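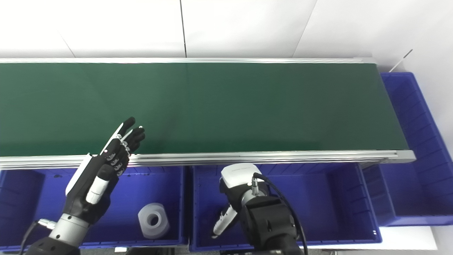 A robot with two different arms at a conveyor belt, with blue bins in front.

Who Makes the Rules for Robots?

People love to say that robots are safe. It's printed on boxes and posters, and grown-ups repeat it on the news. But what does "safe" mean? Safe next to whom? Doing what job? If you can't get an answer to those questions, you haven't been told very much.

Let's start with the famous rules. You may have heard that a robot must never hurt a person. That idea comes from old science fiction stories. It makes a good story, but a robot can't follow it. A robot arm doesn't know what "hurt" means. It may not even know you are standing there, unless somebody gave it a way to find out.

Real robot rules are much duller, and they are written for people. They tell the people who build, sell and use robots what they have to check. Many of these rules are called standards. A standard is a long document that experts argue over until most of them agree. Some standards become part of the law. Others are only advice, and a company can choose whether to follow them. So when somebody says "our robot meets the standard," a fair question is: which one, and who checked?

Look at a simple job, like moving things between a conveyor belt and a bin. What could go wrong?

A moving belt can catch a sleeve or long hair. An arm can pinch a finger against a metal rail. A gripper can drop what it's holding. A hand shaped like yours might make people trust it more than they should. It has fingers, but it can't feel sorry for you.

Good practice means thinking about all of this before anyone presses start. The list of dangers is called a risk assessment. The people making it ask how bad each accident would be and how likely it is. Then they try to remove the danger. If they can't, they put a guard in the way, or make the machine slow down. Warning signs come last, and there's a good reason to be suspicious of a workplace that has lots of signs and no guards. Have you ever walked past a sign without reading it? So has everybody else.

Then there is the emergency stop, usually a big red button. It should be easy to reach. It should also be tested, and this is where I get grumpy. A company called Jidholm, which makes packing machines, has a booklet for school visitors with 5 safety rules in it. Rule 2 says the stop button must "always work." Fine, but a rule can't make a button work. Somebody has to press it, see what happens, and write it down. The booklet doesn't say who does that, or how often.

Here's another one. The Rirnodance sorting project put up a poster saying its robot had moved 3271 items with no accidents. Sounds great! But how many of those items were moved with a person standing close by? If everyone was behind a fence, the number tells you the fence is good. It tells you very little about the robot. And 200 easy items may teach you less than one awkward one that rolls.

None of this means robots are scary. Plenty of them do boring jobs very well. It means "trust us" isn't a safety rule. Next time you see a robot at a museum or a store, try asking:

Where is the stop button, and when was it last tested?
What happens if the power goes out while it's holding something?
How does it know a person is near – or doesn't it?
Who gets to say it isn't ready yet?

A person who works with the robot should be able to answer all of those in plain words. If they say it's too complicated to explain, ask again, politely. And until you've heard the answers, stay behind the line.

We use cookies to remember your reading settings. By staying on this site you agree to our cookie policy. Accept all | Manage choices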